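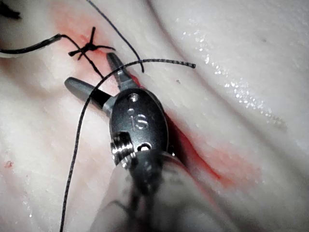 Search reports Enter keyword or phrase
March
Margaux Arnaud

Suturing practice pads: progress report to the Barreto fund

1. Purpose of this report

The grant pays for bench work on synthetic tissue pads used for practising wound closure, and for a short teaching guide to go with them. This report covers the work since the last review, the present state of the pads and thread, and what remains to be spent. Trainee results are not included. They will be reported separately once Umut Gökçe has finished marking the closures.

2. Pads

We have compared two pads, the Taludov and the Pudach. Both are pale and soft, and both will take a needle without special preparation. The Taludov is the firmer of the two. It holds a stitch under moderate tension but tends to tear when the needle is pulled through at a shallow angle. The Pudach gives more under the needle and closes over the puncture, so that a badly placed stitch is harder to spot when the closure is marked.

Nine pads were bought at the start of the period and eight have been cut. The remaining one is being kept whole as a reference for colour and stiffness. Pads are stored flat in a closed drawer, away from the window. One early pad was left folded over a weekend and kept the fold, and we stopped using it for marked work.

Shaped pads, with raised and lower areas, have proved more useful than flat sheet. On a flat sheet every part of the cut is reached from the same angle. On a shaped pad the wrist has to turn as the closure moves along, and the common faults – uneven bites, stitches set at a slant, thread caught under the needle – show up early.

3. Cuts

Practice cuts are kept short and straight. A red tint along the edges makes it easier to judge whether they have been brought together. On a plain pale pad the line disappears as soon as the first stitch is tightened, and the marker is left guessing. The dye we first tried crept into the surrounding surface. The present one stays closer to the line but has to be left overnight before the pad is handled.

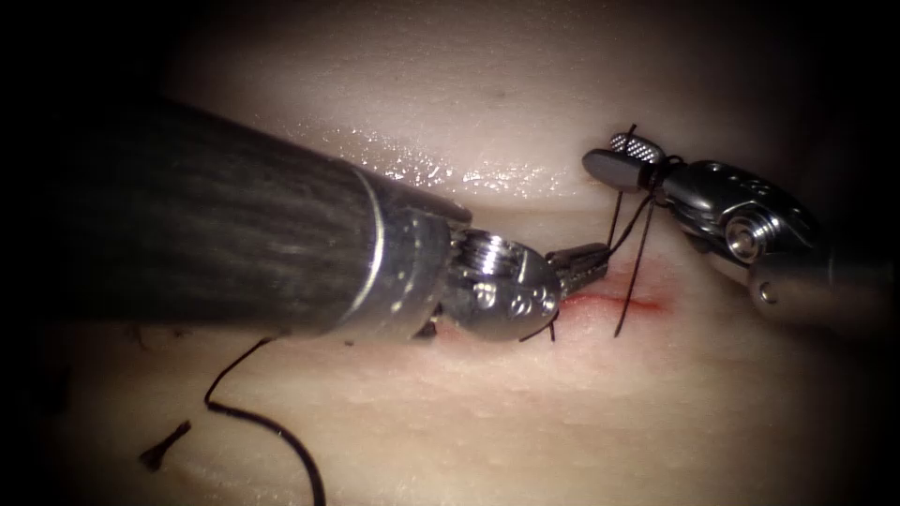
Does a moist surface change the way the pad should be marked?

It changes how the thread behaves more than how the closure is marked. Braided thread drags less over a moist surface and the first throw is more likely to slip, so a loose knot should be checked again after the second throw before it is recorded as a fault.

The marking sheet now has a space for surface condition. Earlier sheets did not, and we have not tried to fill it in from memory.

4. Thread

All marked work is now done with dark braided thread. It is easy to see against the pad and holds a knot well. Its drawback is that the cut end frays with handling, and a frayed end is difficult to pick up cleanly. Trainees are asked to trim the end as soon as it begins to open out. A smooth single-strand thread was tried for one session and set aside: it kept the shape of the packet and sprang back across the cut.

Tail length has been a source of disagreement. The first draft of the guide asked for tails of 5 mm, which is tidy but leaves little to hold if the knot has to be tightened. Umut Gökçe prefers a longer tail while the closure is in progress, trimmed at the end. The guide will follow his method, and 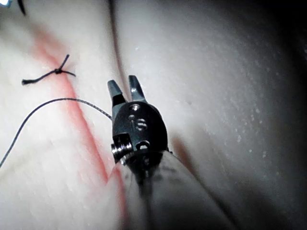
the marking sheet will be changed to match, so that a long tail is only counted as a fault in a finished closure. The same section will state that thread lying across the work should be cleared before the next bite is taken. Several of the slower closures lost most of their time to loops of spare thread.

5. Needles

Curved needles are used throughout, with the thread already attached. The guide asks for the needle to enter square to the surface and to be turned along its own curve. Pushing it straight opens the hole and, in the Taludov pad, starts a tear that runs towards the cut. Needles are thrown away when they begin to dent the surface before entering.

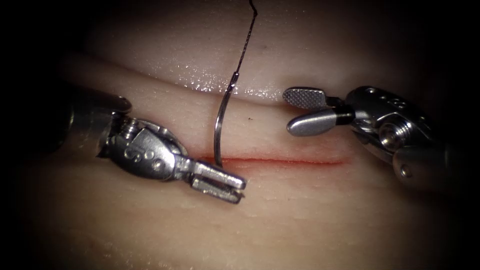
How far from the cut should the first bite be placed?

Far enough for the pad to hold when the thread is tightened, with the same distance on the far side. The two distances being equal matters more than the exact figure, and the guide gives a range for each pad in place of a single value.

6. Spending

Around 100 needles have been used so far, which is above the allowance in the original plan. The excess comes from the early sessions on the firmer pad. Spending on pads is within the plan. We ask to move the unspent printing money to needles and thread; the total would not change. Flemell has quoted for a further batch of shaped pads and the quotation is attached to the finance form.

7. Remaining work

The guide is in second draft, with the section on knots still to be rewritten. The diagrams for entry angle are finished. A repeat comparison of the two pads, using the present dye and the revised marking sheet, will begin when the new batch arrives. Comments on the draft should reach Margaux Arnaud by Thursday noon.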